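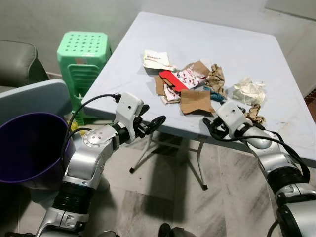
October, Meng bench, table clearing. Right gripper fault came back at 1527, same as the one I logged under the Fumano firmware and closed too early. The right arm froze at the front right edge of the table, and the controller reported overcurrent on the finger drive. The small brown paper wad by the right gripper is the kind of item that sets it off. Flat pieces like the big cardboard rectangle give a clean close or a clean miss. A crumpled one squashes, the fingers keep travelling, the force reading climbs slowly and the stall check never sees a sharp enough step. The drive then sits there pushing until the current limit trips.

Ran 20 closes by hand from the pendant on a fresh wad, no arm motion. 3 tripped. Same count of closes on a wood block, none tripped. So the arm path is out of it, and so is the Sekance planner, which I had been blaming.

Checked the cable on the right gripper while the power was off. Connector seated, no nicks in the jacket, strain relief tight. The loop is longer than I like but I left it alone so I don't change two things at once.

Safety point, separate from the above. After the trip the fingers do not release. They hold until someone clears the fault, and clearing it makes them open fast, full stroke. I had my hand near them the first time. Not hurt, but it could have pinched against the table edge. Until this is fixed: e-stop in, wait for the light, then hands over the table. Please don't clear from the pendant with anyone reaching in for trash.

Changed the stall check to look at finger speed as well as force – branch is on the Volier machine, not merged. Only tried it on the block so far. Still need the closes on paper, then the left gripper, which has the older finger pads and may behave differently.

Open: why the log shows the trip twice with the same timestamp.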